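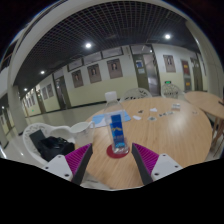
Coasters come out at Stosa as the tea room gets its round tables back

The round tables are back in the front room at Stosa, and anyone who has missed them over the spring will be glad to hear that they came home looking better than they have in years. The tea room on Pasichnyk Lane opened its doors again in May after a short closure, and by the middle of the first morning people were already settled in with their bags on the chairs and their bits and pieces spread across the tabletops, just as they always used to be.

The tables are the same ones, in the same light wood, and regulars will know them by the grain. They went away to the Ziva workshop to be sanded and given a fresh finish, which had been put off a good many times because there never seemed to be a quiet enough stretch to do without them. Years of hot cups and cold bottles had left rings all over the tops, some of them so old that people had grown rather fond of them (one table was known to everybody as the Olympic one, and a few customers asked whether it might be left alone!). In the end it was sanded along with the others.

The bill came to $2,000 for the whole set, and part of it was covered by a jar that stood beside the till all winter. The jar brought in $200, mostly in coins, and the tea room would like to thank everyone who dropped in their change. The rest came out of the money set aside for repairs.

With the new finish come the coasters, and the tea room is asking everybody, very kindly, to use them. They are round and dark red, and there is a stack by the counter for anyone who sits down and finds their table without one. Water bottles brought from home are as welcome as ever, and so are the ones from the cold shelf, but please stand them on a coaster along with the cups and glasses. The finish is still young and will go on hardening for a while yet, and the workshop was quite firm on the point that the first weeks matter most.

The white openwork chairs have stayed put. There was some talk of replacing them with something plainer, and a sample was even tried out for a week by the window, but the old ones have a good curved back to them and people like hanging a scarf or a shopping bag where they can see it. They had a thorough wash in the yard, holes and all, which took most of an afternoon with an old toothbrush and a bucket of suds.

The afternoon card and board game table is starting up again too, and newcomers are warmly invited. It begins at three o'clock and goes on until people drift home, and there is no charge beyond whatever you would like to drink. Bring a game if you have one at home that does not get played enough. There is a shelf of them at the back as well, although a few of the boxes could do with some attention, and if you happen to have a spare deck or a set of dice sitting in a drawer, the shelf would be very happy to have them. One jigsaw of 90 pieces has been counted twice and comes to 78 both times, so if you have found any bits of a harbor in your coat pocket, please bring them back.

Players are asked to clear away their paper scraps and score sheets when they finish, as the tables are wiped down between sittings now with a soft cloth and a little plain water. The spray that used to be kept under the counter has been retired, on the advice of the workshop, and so have the scouring pads. Spills happen to all of us, and if you have one, just call over and somebody will come with a cloth. It is much better to hear about it right away than to find it under a newspaper at closing time.

The bread and cakes are coming from Dotesia again, with the poppy seed loaf back on the counter in the mornings and the plum cake after lunch while it lasts. The kitchen hopes to add a soup before long, once the second burner has been looked at. Opening time is still eight o'clock, and the side door is open for anyone who finds the front step awkward.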